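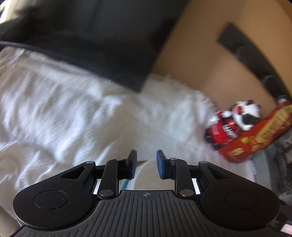 Features > Machines > The Grip Report

What went wrong at Skimonar in October? The grippers stopped letting go.

Yolanda Calvo had 21 of them out in Budville, learning to pick up household things, and at 4 p.m. one closed on a dish and stayed closed for 70 minutes. The log recorded this as a success. So did the next 500 lines of the log.

"By its own standards it was having a terrific day," Calvo says.

The fault was a release signal that an update had renamed. A-yeong So found it after dinner. The dish, she reports, is fine, and back in the cupboard.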